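Furnik Finger Sleeves: Frequently Asked Questions

What do I get in the box?
Sleeves, a strip of liner and a leaflet written by someone who loves diagrams and hates words. Bayu Yusof at our Flistevdale workshop answers email until 4 p.m. if the diagrams win.

Will they fit my gripper?
If it's a Zakus two-finger, yes. If it's a Dumitrescu, yes, after some swearing. Send us a photo of anything else before you order.

Are they supposed to wrinkle?
Yes. The covering is soft and your fingers have corners. Smooth out the folds near the tip and leave the rest alone.

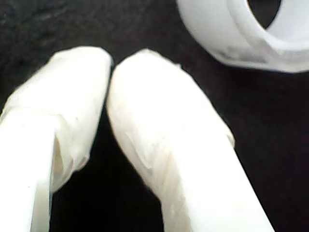 Covered fingers, tips close together. Creases like these are normal.

How long does a pair last?
We say 300 hours. One customer claims 400, and we'd like to meet his parts, which must be made of butter. Grit and sharp edges will bring the number down fast.

When should I change them?
Close the gripper on nothing and look at the fingertips under a good lamp.
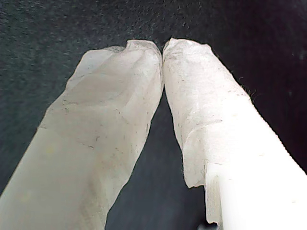

Dust and specks can usually be wiped away with a damp cloth. Ragged edges can't, and trimming them with nail scissors only gives you smaller ragged edges. Change both fingers together, even if one still looks respectable.

Can I get a refund?
Within 114 days, unused. We picked the number in November and have been stuck with it.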